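Luvasness Recipe Cards

README, last changed 10/12/22
Maintained by Bart Peeters

Summary

Luvasness is a collection of 3000 home recipes typed up from handwritten cards, newspaper clippings and the backs of envelopes. Most of them came from kitchens in Belgium and northern France, and all of them have been put into American English with US measures next to the metric ones. It was put together for people who want plain recipe text to search, sort or cook from.

Each recipe is one text file. There is also a single spreadsheet, cards.csv, with one row per recipe, for those who would sooner not open separate files.

Where the recipes come from

The largest part is the Verstraete box, a set of index cards kept by one family over three generations. It is heavy on soups, braises and yeast baking. The Derine part is smaller and came from a cooking class that met on weekday mornings and handed out typed sheets. Those sheets are tidier than the cards, but the teacher liked to leave out the step everyone was supposed to know already, so expect gaps such as "make the dough" with nothing further.

The remaining 400 recipes were sent in one at a time. They are marked "single" in the source column.
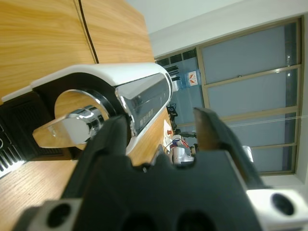 Fields

id: a number that never changes, even when a recipe is renamed
title: as written on the card, spelling mistakes included
title_clean: our version of the title
source: verstraete, derine or single
course: soup, main, side, bread, sweet, drink or pantry
serves: a number, or blank if the card doesn't say
ingredients: one per line, amount first
method: free text, in the order of the card
notes: anything written in the margin

The notes field is worth reading. "Too salty, use half" turns up there a lot, and we have left the amounts in the ingredients field as they were. If you are going to cook from the collection, look at the notes before you shop.

Measures

Flour was the hardest. The cards give weights, the class sheets give cups, and a few of the singles say "enough." Weights have been turned into cups by spooning and leveling, never by packing. Butter is given in tablespoons and grams. Oven settings on the older cards are words (slow, medium, hot), and we kept the word and put a Fahrenheit number after it in brackets. The number is our reading and your oven may not agree.

Spoons are a known problem. A "coffee spoon" on a Verstraete card is smaller than a US teaspoon, and it has been left as "coffee spoon" everywhere. Please don't replace it in bulk — we did that once and spoiled every custard in the set.

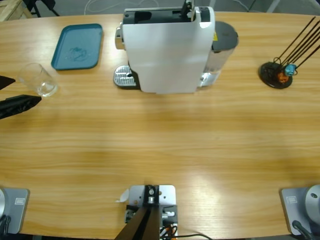
Checking

The first 1000 recipes were read twice against the cards by two different people. The rest were read once. A set of 200 has been cooked at least one time, and those have "yes" in the cooked column. Cooked means that somebody followed the text and ended up with the dish. It doesn't mean the dish was good.

Known problems

- Onion tarts appear under several titles with nearly the same method. They are separate cards and have separate ids.
- Some pickling recipes call for Alum by name, with a capital letter, as if it were a brand. Leave it out or look up a current recipe.
- Canning times are the ones on the cards and don't meet present-day safety advice. Do not can from this collection.
- Raw egg is common in the sweets and is not flagged.
- The drink section is thin, mostly cordials and a few kinds of punch.
- Fractions in ids 2200 to 2260 may have lost their slash. If a recipe wants 12 cup of sugar, read it as 1/2.

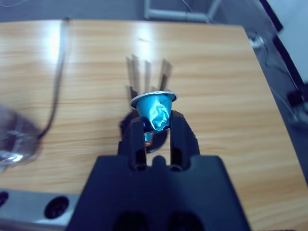
Use

You may copy, change, print and share the recipes, at home or in a class. If you publish a large part of them, name the collection and keep the source column. Family names in the margins were taken out before release. If you find one we missed, send the id and it will be removed.

Corrections

Send the id, the field and the new text. One correction per message is easiest to deal with. Changes are gathered up and go out together, with the next round planned for January. Requests to add photographs of the cards have been noted, but the ink on many of them is too faint to scan well.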